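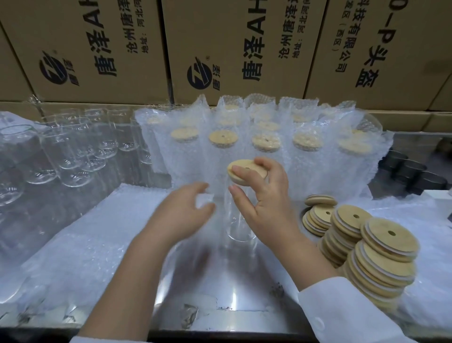

Tamunoemi Amadi had been putting lids on glasses since six in the morning, and she was still talking about the gripper.

"Watch the thumb," she said. "Everything happens in the thumb. You think you're pressing down, but you're rolling it, see? One side catches, then the ring goes in all the way around. Do that with two flat fingers and you get a lid sitting crooked on a glass that looks fine until someone picks it up!"

Hidayah Ong was writing as fast as she could. She had come to Joradano with two grippers in a padded case and a plan to be finished by lunch. The Sollberg was the fancy one, three soft fingers and a little camera tucked into the wrist. The Prirkel was a plain parallel jaw with rubber pads, and it had been on sale. Both of them bolted to the same arm, which stood at the far end of the packing room with its elbow up, like a kid who knows the answer.

"How hard do you squeeze?" Hidayah asked.

"Hard enough."

"I need a number."

"Then you'd better get one," said Tamunoemi, and held out her hand.

So they strapped the force pads on her, thumb and two fingers, and Hidayah watched the lines jump on her laptop. It was wonderful. There was a soft little hill when the hand closed on the lid, then a dip, an actual dip, right before the push. She was letting go! For a blink, each time, she loosened her hold and let the lid find its own center, and then she leaned in. Hidayah asked her if she knew she did that. Tamunoemi said she did not, and then for the next several lids she did it badly, from thinking about it, and they both had to stop and drink some tea.

The Prirkel went first, with no dip. It picked up a lid, carried it over, pressed. The lid went on. It did this very nicely until the first lid that was a hair too wide, and then it kept pressing, and the glass skated sideways across the table and Tamunoemi caught it against her hip without looking.

"It's strong," she said politely.

The Sollberg was slower and much more interesting. Its fingers wrapped around the edge of the bamboo as if it were a cookie. But the camera could not find the glass. Clear glass on bubble wrap - Hidayah should have thought of that. On the screen there were a hundred shiny circles and one of them was the rim, and the arm hung there picking and unpicking its favorite. She tried the lamp on the left. She tried the lamp on the right. She tried her own jacket under the glass, and that worked beautifully, and she wrote "jacket" in her notes and underlined it.

By four o'clock she had swapped the wrists over so many times that she could do the bolts by feel. And that was when she had the idea, with the wrench still in her hand. The controller was an Ugwu, an old one, and it had a setting she had never once used, where you could tell the arm to go limp in two directions and stay stiff in the third. She had always thought of it as a setting for other people.

She put the cheap Prirkel back on. She told it to take hold, touch down, go limp, count to almost nothing, and push.

The arm came down. The lid touched the rim and wobbled, and the whole wrist wobbled with it, loose as a sleeve. Then the lid settled and the arm leaned in and the ring went home with a small rubbery squeak.

Tamunoemi had stopped working. She came around the table, picked up the glass, turned it over, and shook it by the lid. It held.

"Again," she said.

It did it again. It did it with the wide lid. It did it with one she picked out of the pile on purpose, a really mean one with a bump on the side, and on that one it stalled and beeped and gave up, and she looked very pleased.

"That one I have to talk to," she said, and she took it back and rolled it on with her thumb.

They ran until the lights in the hallway clicked off. The counter said 316. Hidayah wanted 2,000 before she told her boss a thing, and she still wanted to try the soft fingers with the limp setting, and a dark mat, and maybe the camera mounted down low where it could see the rim from the side. She said all this out loud while she hunted for her jacket.

"Bring the mat tomorrow," said Tamunoemi. "And bring the three-finger one. I like him. He just needs glasses."

She was already pulling the next sheet of wrap toward her.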